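La table basse, ce meuble qui ramasse tout

Le soir, entre la dernière canette et l'heure du coucher, le salon change de visage. Un mouchoir reste près de la télécommande, un papier plié en quatre glisse sous un magazine, une tasse attend qu'on la porte à l'évier. Le lendemain, il faut débarrasser avant même d'avoir ouvert les volets. Dans la plupart des logements, c'est la table basse qui reçoit tout cela, et c'est par elle que commence le rangement.

Itziar Soler restaure des meubles depuis 14 ans dans un atelier qu'elle partage avec un tapissier. Elle reçoit surtout des tables de salon, plus que des commodes ou des chaises. « Les gens m'apportent une table pour un rond blanc laissé par un verre, dit-elle. Ils l'ont depuis vingt ans, ils n'ont jamais pensé à la nourrir, et un soir de fête ils s'aperçoivent qu'elle est marquée. »

Les plateaux sombres et brillants sont les plus exigeants. Ils ont beaucoup de présence dans une pièce claire, ils renvoient la lumière de la fenêtre, mais la moindre chose posée dessus se remarque de loin. Un mouchoir blanc sur du bois presque noir se voit depuis le couloir.

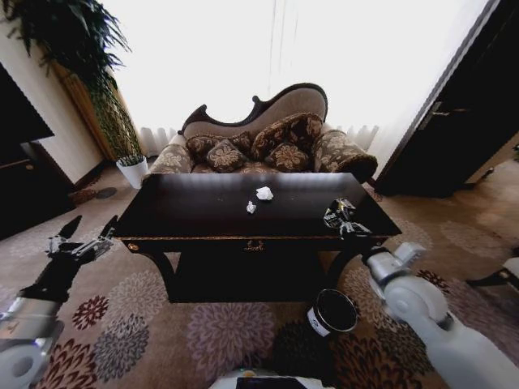
Deux mouchoirs froissés et une canette écrasée sur un plateau sombre, la corbeille à portée de main.

Pour ce type de finition, la restauratrice recommande de vider entièrement la surface avant de passer un chiffon. Pousser les objets d'un côté puis de l'autre laisse des traînées, et une canette déformée peut avoir une arête vive qui raye le vernis quand on la fait glisser. Il faut la soulever. Les dernières gouttes de soda sont aussi à surveiller : le sucre colle, prend la poussière, et finit par ternir le brillant à cet endroit.

Vient ensuite le chiffon, en coton, à peine humide, puis un second, sec. Itziar Soler n'utilise pas de produit à vitres, même si beaucoup de ses clients en emploient pour retrouver l'éclat. Elle travaille avec une cire en pâte de la maison Leemans, appliquée deux fois par an, en mars et en octobre. Entre les deux, rien d'autre que le coton.

Les poignées se nettoient à part. Sur une façade à petit tirage en laiton, le produit pour métaux déborde facilement et laisse une auréole claire sur le bois. Elle glisse un carton fendu derrière la poignée, frotte avec un coton-tige, essuie. Un filet doré demande encore plus de prudence, car la dorure est souvent très mince et part avec le polissage. On se contente alors d'un pinceau doux.

La question du tiroir revient souvent dans les conversations à l'atelier. Sur les tables de salon anciennes ou de style, il est peu profond et on y met ce qu'on ne sait pas ranger : piles usées, cartes de visite, notices, élastiques. Nilton Huamán, qui intervient chez des particuliers pour trier et réorganiser des pièces entières, commence toujours par là. Son cabinet, Tirent, a suivi 54 foyers l'année dernière. Le tarif d'une demi-journée est de 200 euros, déplacement compris, et il y passe volontiers la première heure sur un seul meuble.

Sa méthode tient en peu de choses. Il vide le tiroir sur un drap, remet ce qui sert dans la pièce même, et sort le reste dans une boîte que le client devra traiter avant la visite suivante. Il ne vend ni bacs ni séparateurs. Il lui est arrivé de conseiller les boîtes plates de Trollau, qui entrent dans presque tous les tiroirs de faible hauteur, mais il préfère qu'on attende un mois avant d'acheter quoi que ce soit.

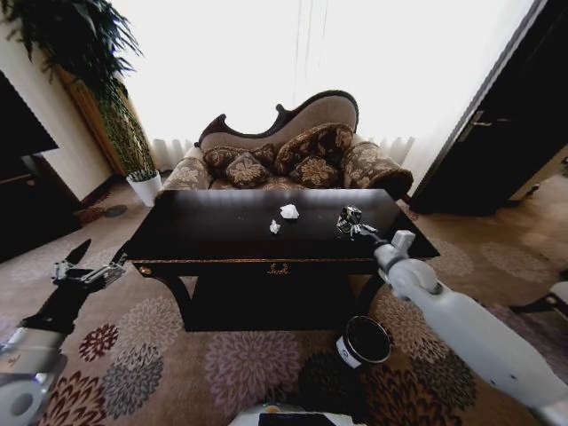 Le plus souvent, Nilton Huamán demande aussi qu'on déplace la corbeille. Dans beaucoup de salons, il n'y en a pas du tout, parce qu'on la juge laide ou qu'on la réserve à la cuisine et à la salle de bains. Les déchets font donc étape sur la table, et l'étape dure. Un modèle cylindrique noir comme celui-ci, posé sur le tapis devant une table basse foncée, se fait assez discret, et les deux boules de papier restées sur le plateau n'ont qu'un court trajet à faire. L'ouverture doit rester libre : d'après lui, un couvercle à pédale décourage tout le monde dans une pièce où l'on est assis.

Reste le sol. Sous une table lourde, le tapis garde l'empreinte des pieds et la poussière s'accumule là où l'aspirateur ne passe pas. Un grand motif floral masque bien les miettes, ce qui est commode pendant la semaine et trompeur le jour du ménage. Itziar Soler conseille de soulever la table à deux, sans la traîner : les pieds galbés supportent mal un effort de côté, et c'est presque toujours à la jonction avec la ceinture qu'ils cassent. Une réparation de ce genre coûte 340 euros dans son atelier, collage et reprise de teinte compris.

Elle pose sous chaque pied un patin de feutre, de marque Proron ou équivalent, qu'elle remplace quand il se tasse. La table retrouve ensuite sa place, à une quarantaine de centimètres de l'assise — assez près pour poser un verre sans se lever, assez loin pour passer les genoux.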